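Setting up the kitchen sim for club night

Posted March 24, 2018 by Marilou Samonte

Quick one for the Sostadden robotics club. Half of you missed the February session so here's the setup again. Do it at home if you can, the club wifi is slow.

What you need
A laptop with 4,000 MB free. A mouse (trackpads are misery for this). The kitchen pack from the shared drive – it's the 628 MB zip, not the old one.

Step 1. Unzip to your home folder. No spaces in the folder name. Stijn lost an hour to that.

Step 2. Open the settings file, line 171. Change the team name to yours. Save. Close it properly.

Step 3. Start the sim and load the sink counter. First load is slow, give it a few minutes. If the window stays grey, quit and start agian.

Step 4. Check your step rate. Set it to 100. Higher looks nice but older laptops choke and then your timing is off at the competition.

Step 5. Move the view before you write any code. Drag to turn, scroll to zoom. Get the whole basin in if you can, plus the counter on both sides. Plates, bread and the lime should all be showing.

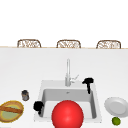

Save that view with your team name on it. You'll want to come back to it every time you break something, and you will.

Step 6. Run the practise script. Let it finish. Don't click in the window while its going. Then open the log and look for the word ERROR near the bottom. None? Good. Some? Copy the whole line into the forum, all of it, not just the last bit.

Step 7. Reset and run it twice more. Same result each time or tell Mieke.

Teams Grurkilau and Wosero – you're still on the old settings file, please swap it before next club night. Hermenegildo has the new one on a USB stick.

Pick-and-place notes coming next, once I've typed them up.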